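Feb 10, 2026

I slept badly again and woke before the alarm, so I had time to drink coffee slowly and think about the toys. Since the new shelves came, I have promised myself to sort them, and each evening I find a good excuse. Today I had no excuse left. Dima is away until the end of the week, and she left me a note with only one word on it: animals.

I have to write down how this began, or I will forget it. In July we took over the toy box from Lulis, the small play shop that closed on the corner. They gave us everything which was not sold, and most of it was plastic animals. There were farm animals, wild ones, some sea creatures, all thrown together with puzzle pieces and sand. I washed them in the sink for two evenings and my hands smelled of soap until the weekend. After that they stayed in paper bags, and the bags stayed under the stairs.

So this morning I started with the table. I like to have the white table quite clear before I begin anything, because my mind becomes untidy when the table is. I wiped it with the gray cloth and after with the dry one. My mother did it in the same order, and she was very strict about it.
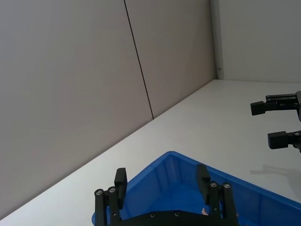

The white table and the blue bin, Tuesday.

I thought for a long time about which bin to use. The wicker basket from Kisine is prettier, but small feet and tails get stuck in it, and I have broken one goat this way already. Blue plastic is not beautiful. It is easy to wash, though, and a child can see from across the room where the things must go. Dima says that a bin without a lid is an invitation. I think she means it as a good thing.

The wild animals go together, this I decided at breakfast. The farm gets its own place on the lower shelf. I am still not sure about the camel. Valdemar says on the telephone that a camel is a farm animal in many countries, and he is right, but he does not have to write the labels.
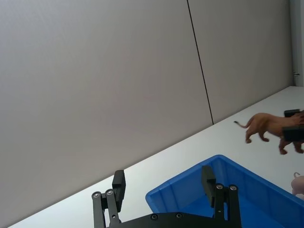

Brown lion, with his thin tail and the little tuft.

I have a weakness for this lion. When I was 6 I had one similar, and I carried it in my coat pocket until the pocket had a hole. I don't remember what happened to it. Probably it was lost when we moved, together with the good scissors and my brother's stamp album. I asked Valdemar if he remembers, and he remembers only the stamps, and he is still a little angry.

We spoke for 18 minutes, which is long for him. He wants to send me a label printer, a Bergmann, that he bought and never opened. I told him that I prefer to write by hand. Then I looked at my handwriting on the old labels and called him back to say yes, please send it.

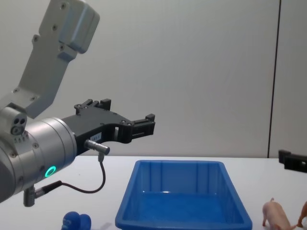 In the afternoon I went out for bread and string, and I met the neighbor from upstairs, who asked if we take also dinosaurs. I said yes too quickly. Now I must find a place for dinosaurs. Maybe the second shelf, if I move the wooden blocks, but then the blocks will be too high for the little ones. I will ask Dima.

Supper was soup from yesterday. My back hurts from bending under the stairs, and I have still two paper bags to go through. Tomorrow the horses.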